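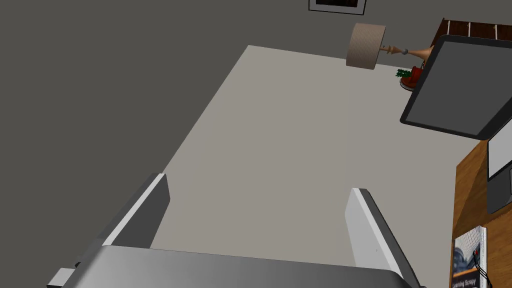
The Velwood marriage has been told the same way for a very long time. A young heiress is married off at 12 to a man she has never met, carries the keys of the house for a few unhappy years, and dies at the foot of the garden steps while her husband is away at court. There is usually a jealous sister-in-law in it somewhere. The gift shop sells a tea towel.

The historian who has spent the last several years in the Velwood papers doesn't believe most of it, and she asked that her name be left out of this piece until her own edition of the letters is in print. We met in the reading room at Favstead, where the family's account books have been kept since the house was sold.

"I didn't come here to knock anything down," she said. "I came to look up the price of candles."

The candles are in the household accounts for the 1560s, a set of narrow ledgers kept by at least two stewards. One of them wrote a clear, upright hand. The other, she said, "wrote as if he was being chased." She had been reading the second man for most of a month when she ran into a payment for the young wife's shoes, dated a year and a half after the wife is supposed to have been buried.

My first thought was that the clerk had made a mistake, and I told her so. She had thought the same.

"Of course. It's one line. People copy things into the wrong year, they settle old bills late. If that was all I had, I'd have made a note and moved on. You can't raise someone from the dead over a pair of shoes."

She went on to find a payment for a doctor's visit to "my lady," a second for ribbon, and a gift of two cheeses sent in her name to a cousin at Usetti, the manor on the far side of the river. None of these proves much either, and I pressed her on it. A husband can have a mother. He can have a second wife. "My lady" is not a name.

"No, it isn't, and that's the trouble with nearly everything that's been written about this family. Somebody sees 'my lady' and decides which lady it is, and the next writer copies the decision and drops the question. I've tried to keep the question in. There is no second marriage on record for another nine years. His mother was dead by then, we have her will. So who's getting the ribbon?"

The age of the bride is another matter she would like to see handled more carefully. The figure of 12 comes from a single Victorian history of the county, whose author gives no source. The marriage contract survives, and it says nothing about the girl's age. What it talks about is land. There are 81 clauses, by her reckoning, and all but a handful concern meadows, mills, rents, and what should happen to each of them if one party or the other should die.

"It's a very dull document, and I say that with affection. You get pages on who repairs a weir. Then you get half a sentence on where the couple will live."

Could she have been 12? "She could. It was legal, it happened. But families who married off children that young generally kept them apart for some years, and here the contract has them sharing a house from the following March. To me that suggests someone older. Suggests, I said. I've no baptism. The parish register has a hole in it where the baptism should be, and I don't think the hole is sinister. I think it's mice."

Then there is the portrait. For more than a century a small painting of a woman in a black hood has been shown to visitors as the doomed bride, and it is on the cover of three books that I know of. The label calls it "traditionally identified." I asked her what that phrase is worth.

"It means somebody's grandfather said so. The hood is the wrong date by a good ten years, the coat of arms was added later, and the sitter looks forty. I like the picture very much. I'd hang it. I just wouldn't put a name under it."

The romantic version also depends on money, in that it needs the husband to have wanted his wife's. The county history says he came into a dowry of £3,295 and spent it in a season on horses and clothes. She has found the number. It is in the ledgers, in the upright hand, and it is the total of debts that the bride's father still owed to other people in the year of the wedding.

"So the great fortune is a minus sign," she said. "He married into a family that was going under. Whatever he wanted out of it, it can't have been cash, and I think the likeliest answer is the water rights. Which doesn't sell tea towels."

I am less sure than she is about the water rights. The contract does spend a great deal of ink on them, but lawyers spend ink on whatever they are afraid will be argued over later, and that is a different thing from what a bridegroom wants. She granted me part of this. She also pointed out that he sued his neighbors over the mill stream 2 years after the wedding and went on suing them until he died.

And the death? She has no alternative to offer. The garden steps appear in no paper before 1780, and the terrace they belong to was laid out a century after the marriage, so it is hard to see how anyone fell down them. A burial is recorded in the chapel for "the wife of Mr. Velwood," without a Christian name. The year is written in a darker ink than the rest of the line. It may have been filled in later, or the clerk may have dipped his pen.

"People get cross with me at talks," she said. "They ask, well, how did she die, then? As though I've taken one away and I owe them another. I don't know how she died. I don't know when. I know she was buying ribbon."

There is one letter she thinks could be from the wife herself. It is unsigned, addressed to the cousin at Usetti, and it opens "La, cosin, how you do make me wayt," which has been quoted in print as proof of a merry, childish temper. She read it to me in a flat voice and then read it again in an irritated one. The second reading worked at least as well. The rest of the letter asks for the return of a borrowed saddle.

She will not say the letter is genuine. The paper is right and the spelling is plausible, but it came to the collection by way of a Victorian dealer who sold other things that were neither. She has asked for the ink to be looked at. The archive has put the request in a queue behind some water-damaged maps.

Her edition will print the letter in an appendix, with a question mark beside it. She expects to be asked to take the question mark off.

Feb 24, 2025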